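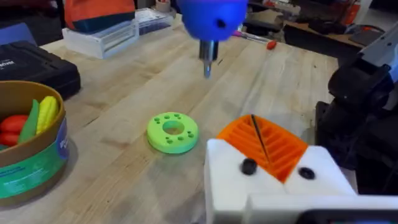
# Visit report: gripper comparison at Drarov, 11th April

Attended for Quezada: Divina Buenaventura and the undersigned. Host: Dilek Dönmez, applications lead at Drarov.

Purpose: to see the candidate end effectors handle small parts before we commit to a tool for the second kitting cell. Drarov had offered a morning in their workshop with two arms and whatever fingers we wanted to try. Lunch was included and ran long, so the afternoon part of the agenda (controller licensing) was dropped and will be done by phone.

## Setup

The arms work over a butcher-block table. I asked about this, because our own cells use aluminum plate. Dönmez said the wood is kinder to fingertips when a program goes wrong, and that they replace the top when it gets too scuffed to give a clean background for the vision software. The seams between the strips did not appear to trouble the wrist camera.

Test objects are a mix. There is a bright green 3D-printed ring, flat and thick, with a large center hole and small round recesses in the top face. There is also a cardboard container of toy food, including a tomato and a corn cob. The ring stands in for our spacer. It is larger than the real part, but the proportions are close enough to judge an approach angle.

## Gripper A: printed insert

The body is white plastic with an orange 3D-printed insert. The insert has parallel diagonal ridges, and this is the feature Drarov wanted us to look at. Their claim is that a ridged face holds thin round stock without a dedicated V-groove, so one finger set can cover rods and flat parts.

We ran 40 picks on the ring from the outside edge. Two failed, both when the ring was presented close to another part and the finger had no room to come down beside it. That is a planning problem and I would not count it against the hardware. Grip on the ring was firm at the default force setting.

On the corn cob the bumpy surface helped. On the tomato the contact patch was small and the toy rotated in the grip on nearly every lift. We do not handle spheres, so I mention it only for completeness.

Wear is the open question. Drarov's own figure is 4000 cycles before an insert is changed. They could not tell us what load that was measured at. Dönmez agreed to send the test sheet. Reprinting is cheap, but the change requires removing fasteners and rechecking the tool offset, and for us that means stopping the cell.

## Gripper B: Rastunitz parallel jaw

A bought-in unit with plain metal jaws and rubber pads. It is heavier, and the arm had to be slowed for the long moves. Centering on the ring was better than with A, and the pads tolerated a poor approach angle. Thin rods slipped lengthwise when the arm stopped sharply. Buenaventura tried a higher force setting, which cured the slipping and left a mark on the pad.

The Rastunitz jaw reports its opening to the controller. Gripper A does not, in the version we saw, so a missed pick has to be detected by camera. Drarov say position feedback is planned for June.

## Camera

Wrist mounting was used throughout. The advantage is a close view of the part during the last part of the approach. The drawback is that the gripper takes up a large share of the picture, mostly at lower right, and anything behind it has to be found from a second pose. Drarov's standard program therefore takes one look from above and one from the side. The extra look cost us 17 seconds over a full tray, which is acceptable on our cycle.

Fast moves blur the picture. Their software waits for the arm to settle before it measures anything. We asked for the settle time to be exposed as a parameter. It is currently buried in a configuration file.

## Controller

Short look only. Drarov run a Boratau controller with their own front end. Teaching points by hand was easy. Exporting them was not: the file format is binary, and our offline tool cannot read it. There is a text export in the maintenance menu that Dönmez had not used before, and it dropped the tool offsets when we tried it.

## Actions

- Drarov to send the wear test sheet and the print file for the orange insert.
- Buenaventura to ship a box of real spacers so the ring test can be repeated at the correct size.
- Quezada to ask Rastunitz for a softer pad and a price on spares.
- Controller export: raise with Boratau directly, with Drarov copied.

No purchase decision until the spacer results are in.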